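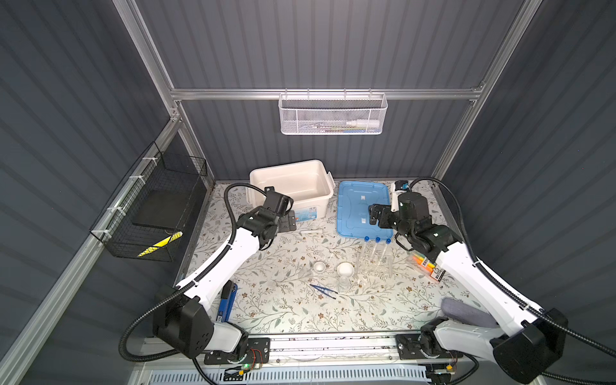 Home | Days Out | Food | Archive | About

A Day Inside the Arnstead Mill

Friday, August 16, 2024

I have been buying Arnstead blankets for half my life, so when the mill in Pastdale announced it was opening its doors for one day this summer, I had the train booked before I finished reading the notice. I'm so glad I did!

The mill sits right on the river, a ten-minute walk downhill from the station, and you hear it before you see it. They were running 2 shifts of tours and I had picked the early one. There were 340 tickets for the whole day and they all went, and the yard was already full of people eating cinnamon buns when I got there (get the buns, they're from Yilma, the bakery across the bridge, and they sell out).

Our guide was Eyerusalem Abdella, who runs the dye house and clearly loves it. She started us off in the wool store, a long, cool room that smells like a barn in the best way. We were allowed to dig our hands into an open bale. Raw fleece is much greasier than I expected, and my hands were soft for the rest of the day.

From there we went up to carding. The big machine up there is called the Grarkero, after the company that built it, and everybody in the mill talks about it like a difficult uncle. Wool goes in at one end in clumps and comes off the far rollers as a web so thin you could read a newspaper through it. I stood there far too long and had to run to catch up with my group.

The dye house was my favorite. It's hot and wet and the floor slopes to a drain down the middle, so wear shoes you don't mind splashing. Eyerusalem had a batch of the dark red going, and she lifted a hank out with a long pole to show us how uneven the color looks early on. It evens out with time and heat. She keeps a book with a snip of yarn for every shade the mill has made, 1220 of them, going back to her predecessor's predecessor. Some of the old mustards are gorgeous and I told her so – she says people ask for them every year and she's working on one for December.

Weaving is loud. They hand you earplugs at the door and you really do need them. Beat Wieser has been tuning looms there since he left school, and he took us along the row shouting cheerfully over the racket. He let a girl of maybe nine press the start button on the last loom, and she looked ready to move in. A full-size blanket comes off in less time than I take to eat lunch, but then it still has to be washed, brushed, trimmed and checked on a slanted table by the window. The checker found a missing thread while I was watching and mended it with a needle in seconds. I never even saw the gap.

Lunch was soup and bread in the old boiler room, and after that the shop. I had promised myself I would only look. I came home with a gray and cream throw and a bag of loom ends for my sister, who makes rugs.

A few practical things if they do it again next year. There are plenty of stairs on the main tour, but the ground floor route takes in the wool store, the dye house and the finishing room, and the people I met who had done it were very happy. The parking lot has 170 spaces and was full by midmorning, so take the train. Bring water for the dye house. And leave time for the river path afterward – I walked up as far as the weir and sat with my feet in until my train was due.

14 comments | 62 shares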